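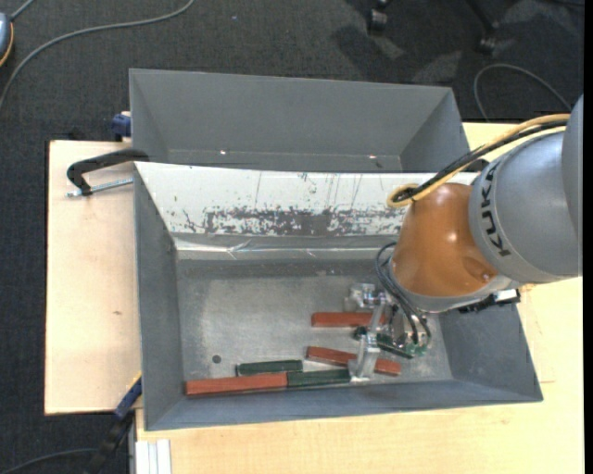 Yolanda Bellamy held that a bin of blocks is neither tidy nor untidy until somebody wants a particular block out of it. The remark was made at the first of the two meetings in which staff at Skaltness and Budville discussed an early draft of this paper, and it led us to rewrite the present section. In the draft we had treated the state of a bin as a property of the bin alone, to be scored at the end of the day. We now treat it as a relation between what is in the bin and what is next to be asked of it. The change affects how the returns in the second period were coded, and the reader should bear it in mind when comparing them with those of the first.

The question addressed here is a narrow one. Both lending collections keep their building blocks loose, without fitted trays or lids, and both ask borrowers to put the blocks back themselves. Blocks that have been put back may be lying flat on the floor of the container, leaning on one another, or resting on top of others. We wished to know whether the shape of the container had any bearing on this, and whether the answer made a difference to the next borrower. Earlier sections dealt with lost pieces and with cleaning, and neither is taken up again here.

Figure 2 shows red and green blocks lying on the floor of a grey rectangular metal bin. Two features matter for what follows. The first is that a red block and a dark green one have come to rest end to end, in a single line, the red lying along the foot of the wall. The second is that another red block lies at a slight tilt to its neighbours. We call the first of these a wall line and the second a stray. Both terms are used throughout in a plain sense: a wall line is any run of blocks touching end to end of which at least one follows a side of the container, and a stray is any block lying at an angle to the sides. A block may of course belong to neither group.

The terms were settled only after some disagreement. Heidrun Bühler proposed that a wall line should require contact with the wall along the full length of every block in it. This would have been easier to judge, but it would have left out a large number of cases in which the blocks plainly formed a row and had merely drifted a little from the side. We kept the looser rule. It was also suggested that colour should enter into the definition, so that a mixed row would be coded differently from a row of one colour. We decided against this for the main coding and return to colour at the end of the section.

Containers were of two types. The flat type was a rectangular bin with an open top and a floor large enough for a full set of blocks to lie in one layer. The deep type had a smaller floor and higher sides, so that a full set had to be stacked or heaped. At Budville both types stood on the same low shelf, and borrowers could return a set to either. At Skaltness the two were kept in separate rooms, and the choice was in practice made for the borrower by whichever room was open. We do not think that the two collections can be pooled without care, and where they are pooled below this is stated.

Returns were inspected by the member of staff on duty before the container went back on the shelf. The record sheet asked for the type of container, the presence of any wall line, the presence of any stray, and whether any block was resting on another. It also left a space for free comment. The comments proved more useful than we had expected. Several members of staff used the space to note how the set had been put away: tipped in from a bag, set down by the handful, or placed one block at a time. This had not been asked for, and we therefore have it for only part of the material. Of 275 inspected returns, the manner of putting away was noted in 167.

Among these, sets that had been tipped in all at once were the most likely to contain blocks resting on other blocks, in both types of container. This is hardly surprising. What deserves attention is the difference in what happened afterwards. In the flat bins, staff often wrote that the heap had been spread by hand, sometimes by the borrower and sometimes by a child who had come along. In the deep containers such comments are almost absent. The likely reason is that a heap in a deep container cannot be spread, there being no free floor for it to spread over, and that people see this at once and leave it alone.

Wall lines were common in the flat bins and appeared even where no one was recorded as having arranged the blocks. Two explanations may be offered. Blocks pushed towards the side by a hand sweeping across the floor will tend to turn until they lie along it, and further blocks pushed after them will come up against their ends. It is also possible that borrowers form such rows on purpose and that the sheet failed to catch it. The comments do not allow us to choose between the two. One entry from Budville reads simply "pushed over to make room", without saying for what.

Strays present a different picture. They were found in most returns of either type, and staff did not on the whole regard them as a fault. Graça Seixas argued in writing that a stray is easier to pick up than a block in a wall line, as there is usually room for the fingers on both long sides. Our small trial at Skaltness bears this out as far as it goes. Adults asked to take out a named block hesitated more often over blocks lying close against the side, and tended to free them by pressing on one end or by drawing them inwards before lifting. Blocks in the open part of the floor were lifted directly. The trial took place on a single Monday, with those who happened to be present, and we would not rest a firm conclusion on it.

There is accordingly some tension between the appearance of a well-kept bin and its usefulness. Rows along the sides look orderly and leave the middle of the floor clear. They also place blocks where they are harder to grasp. The guidance in force at both collections when we began asked for blocks to be returned "neatly to the edges of the bin" — a form of words that seems to have been copied from one collection to the other, though we could not establish in which direction. We recommended that the phrase be dropped. Budville has since replaced it with a request that blocks be laid flat and not piled. Skaltness has kept the old wording for its deep containers, where it has little practical meaning.

The material of the container was not part of the design and can be mentioned only briefly. Some staff preferred metal bins because they could be wiped down quickly between loans, while others objected to the noise when a set was tipped in. The noise may in itself have encouraged people to set the blocks down by hand, and a comment from Skaltness suggests as much. We have no means of testing this with the present records. Any further study should vary material and depth separately, which we were not able to do with the containers available.

On the matter of colour, the views of the staff remained divided. Sets of mixed red and green blocks were returned mixed far more often than sorted, and sorting, where it took place, seldom survived the next loan. Afiq Wattimena considered this a reason to stop asking for it. Vasanthi Akanda took the opposite view and pointed out that sorting by colour is for many small children a part of the play, and that a request on the label gives them an excuse to carry on with it for a while before going home. As the request costs little, both collections have left it in place. It is now printed on the label beneath the request to lay the blocks flat.

The labels themselves were moved in May from the inside wall of the bin to the front edge of the shelf. Returns made after the move have been kept apart in the records and are considered together with the findings on shelving in the section that follows.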